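The Gemano Cup

The rules of the Gemano Cup ran to 13 pages, and Tamara Bălan was the only member of the robotics club who had read them. This made her captain. There was no vote. She had simply asked, at the first meeting in October, whether everyone understood that the blocks had to be placed by color, and the silence that followed was taken as an election.

The club met in a room behind the machine shop that had once been used for storing chairs and, in the opinion of most of its members, still should be. It had one heater, which could be pointed at the people or at the computer. They had tried the people for a week.

"Tell me again what it has to do," said Mr. Olszewski, who was their adviser. Czesław Olszewski taught statics in the mornings and had agreed to advise the club under the impression that it was the rowing club. By the time this was cleared up he had already signed the form.

"It has to take the blocks out of a bin," said Tamara. "Red ones to one tray, green ones to the other. Any order. Ten minutes."

"And who puts them in the bin?"

"The judge does. He tips them in."

"Could we ask him not to?"

She had, in fact, put this to the organizers by e-mail, more politely, and received a reply that began "Dear Participant" and went downhill from there.

The team was called Wundus. Nobody would admit to having come up with it. It had been written on the entry form in block capitals, in a pen that belonged to Pavel, by a hand that Pavel insisted was not his. Their rivals from across the river were called Divovon, had matching jackets, and had won the year before. Divovon posted videos. In the videos their robot picked up block after block to the sound of a string quartet, and at the end one of the jackets would look at the camera and shrug, as if to say that it was hard to stop it.

Wundus had no videos, because everything it did that was worth filming happened when the phone was in somebody's pocket. What it had was a program. Ines had written most of it, in a style she called readable and Pavel called a cry for help. It found the blocks, decided which of them it liked best, and sent the arm down to fetch it. The trouble was in the second step. The program had strong tastes. It liked a block that lay out in the open and minded its own business. It disliked a block against a wall, and it would go to remarkable lengths to avoid one, including, on one occasion, reporting that the bin was empty and asking for its score.

"It's lying," said Pavel.

"It's discouraged," said Ines.

"It's a program."

"You weren't here on Thursday. You didn't see its face."

It had no face. Tamara wrote "walls" on the whiteboard, underlined it, and underneath wrote the number of the best score they had managed so far, which was 50. The Cup was out of a hundred. Divovon had finished last year with a score that Tamara knew by heart and had forbidden anyone to say in the room.

They worked on walls through the end of the fall. Ines taught the program to come in at an angle. Pavel built a new set of fingertips, then a second set to replace the first, then a third set that was the first set again with the screws turned around. Mr. Olszewski brought a folding stool and marked homework in the corner. From time to time he looked up and said something like "What if it went slower?" which annoyed everyone, particularly when they tried it. 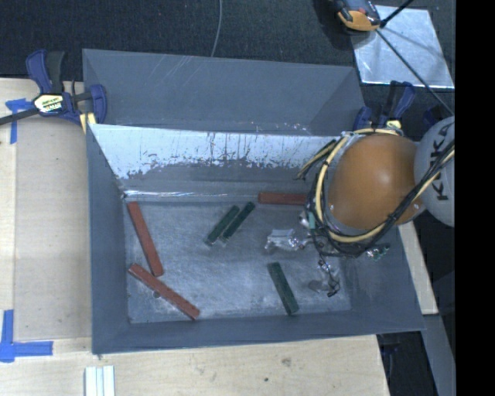 "What happens if it drops one on the way to the tray?" asked Mr. Olszewski.

"You lose the points for that block, but you can go back for it if it lands in the bin," said Tamara. "If it lands anywhere else, it's gone."

"Define anywhere else."

She turned to page nine, where it was defined. The definition included the floor, the table, the judge, and the clothing of the judge. Somebody had evidently needed that last one spelled out.

"I see," he said, and went back to his homework, but she noticed that he had stopped marking it. He was drawing something in the margin of some poor freshman's bridge.

It was a small drawing of a block against a wall, with an arrow. He showed it to her later, while the others were at the vending machine. The arrow did not point up. It pointed sideways.

"In statics," he said, "we generally hope that nothing moves. So I may be the wrong person to ask. But must it pick up the block where the block is?"

Tamara looked at the drawing for a while. Then she looked at the rules for longer. There was a great deal in them about picking and placing, and a full page about the height of the trays, and nothing at all about giving a block a nudge.

"It could push it first," she said.

"I only wondered."

"It could drag it out from the wall and then pick it up like any other one."

"You'd want to go slowly," said Mr. Olszewski.

Ines hated the idea, and had it working by nine that evening. The arm would come down beside the offending block, lean on it, and slide it toward the middle with the air of a waiter moving a guest to a worse table. Then it would go up, have another look, find to its delight that a block was lying out in the open, and pick it up as though it had been there all along.

"It doesn't know it did that," said Pavel.

"No," said Ines. "It thinks it's lucky."

They left it thinking so. There was some discussion of giving it a memory, on the grounds that it might otherwise go on nudging one block back and forth until the clock ran out, and that was exactly what it did on its very next run. Three of them stood and watched it take a green block for a walk. In the end they gave it just enough memory to be ashamed of itself: after three nudges it had to leave the block alone and pick on another.

By December the number on the whiteboard had been wiped off and rewritten so often that the board had a gray patch there, like a thumbprint. The number itself Tamara would not discuss with outsiders. She had begun to suspect Divovon of having ears. Her roommate, who studied French and had asked only out of kindness, was told that it was going "fine" and that the less she knew the better.

The Cup was held on 21 December 2020, and since that was the year it was, it was held by video. Every team ran its robot at home. The judge, a Mr. Malinowski, appeared in a window in the corner of the screen wearing a tie and what looked like slippers, and could tip nothing into anything. A new page had been added to the rules to deal with this. The blocks were to be tipped in by "a responsible adult not on the team."

Everyone turned to Mr. Olszewski.

"I really am very busy," he said, already standing up.

He tipped them in the way a man feeds ducks for the first time, all at once and with his eyes half shut. One block went up on its end against the wall, considered its position, and fell over. Mr. Malinowski said "Begin," and then, since he was muted, said it again.

For the first minutes the arm was magnificent. It took a red one and a green one and another red one, and Pavel, who had been told not to speak, made a noise through his nose. Then it came down by the wall, leaned, and slid a block out toward the middle.

"Excuse me," said Mr. Malinowski. "What is it doing?"

"Pushing," said Tamara.

"Is that allowed?"

"Page six doesn't say it isn't."

There was a long pause, with the sound of paper in it. The arm, which had no interest in page six, went up, looked down, and was pleasantly surprised. It picked up the block. It swung around toward the tray. Halfway there, for reasons that Ines would still be explaining in the spring, it opened its fingers.

The block hit the rim of the table and landed in Mr. Olszewski's jacket pocket.

Page nine was quite clear about the clothing of the judge. It had not a word on the clothing of a responsible adult. Mr. Malinowski asked for time to consult, and disappeared from his window, leaving them with a view of a bookcase and a sleeping cat. They could hear him on the telephone in the next room. He said "pocket" several times, with increasing patience.

Divovon won again. Their robot did its work without a hitch, to no music at all this time, which Ines thought showed nerves. Wundus came third, with 633 words of written decision attached to the result, most of them about the pocket. The block was ruled to be neither in the bin nor out of it, and they were given half a point. Pavel printed the decision and taped it over the heater.

The following week a new edition of the rules arrived for next year's Cup. It was longer than the old one. Tamara took it home over the holiday and read it in the bath. There was a paragraph on nudging, which was permitted, provided it was done "with restraint." There was also a paragraph on pockets.

She made a list of what it left out and mailed it to Mr. Olszewski, who answered the same evening. He had a question about sleeves.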